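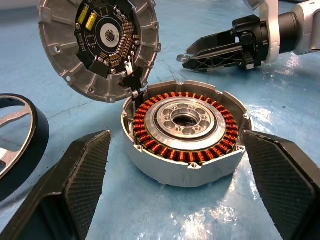 Unit 4. Brushless motors: construction and teardown
Rasville, Small Machines course. Revised Aug 19, 2020

4.1 Scope
These notes cover the mechanical layout of small brushless DC motors with a built-in controller. Winding calculations are in Unit 5. Bring the Unit 3 worksheet, as the pole and slot counts recorded there are used again in 4.4.

4.2 Main parts
Housing. Usually die-cast or cast aluminum. It locates the stator and carries heat away from it. Mounting ears on the outer wall take the cover screws or the frame screws, depending on the model.

Stator. A stack of thin steel laminations with teeth, each tooth wound with enameled copper wire. The laminations are insulated from each other to limit eddy currents. The coils are joined in three phases. On a concentrated winding each coil sits on one tooth, and the end turns are short.

Rotor. Carries the permanent magnets. In an inrunner it turns inside the stator; in an outrunner the magnets line a bell that turns around it. Holes in the hub face reduce mass and may also pass air.

End cover. Closes the housing. Where the controller is integrated, the round board is mounted inside the cover and the ribs on the outside serve as its heat sink. Large capacitors on the board must be discharged before handling.

4.3 Teardown order
1. Disconnect the supply. Wait 15 minutes, then measure across the capacitor terminals.
2. Mark cover and housing with a scribe line.
3. Remove the cover screws in a cross pattern. Lift the cover straight up until the phase leads are accessible.
4. Release the leads. Do not pull on the board.
5. Draw the rotor with the Baert puller. Magnet force is high on the larger frames; keep fingers out of the gap.
6. Lay the parts inside the taped area on the bench, windings up. 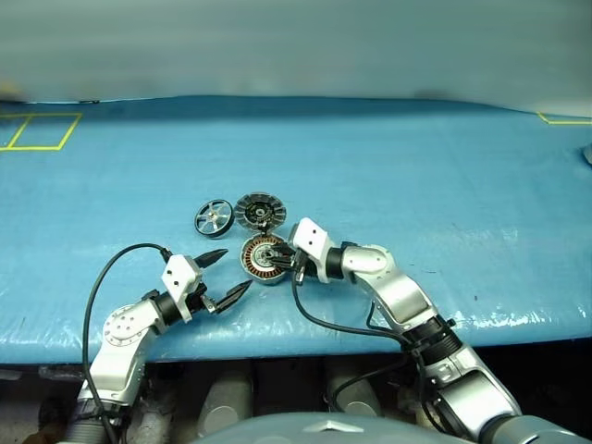
Wheel motors follow the same order, except that the wheel comes off first and the bell is drawn next. Set the bell down with its open side up and away from loose screws. Steel chips on the magnets are removed with tape, never with compressed air.

4.4 Measurements
Phase resistance: measure all three pairs and record each. Differences above a few percent point to a shorted turn or a bad joint.
Insulation: 200 V between any phase and the stator stack, board disconnected.
No-load speed, Nometti training motor: 3,000 rpm nominal. Compute the electrical frequency from the pole count.

4.5 To hand in
Labeled sketch of the stator, table of resistances, frequency calculation. Reading: Ulta workbook, chapter 2.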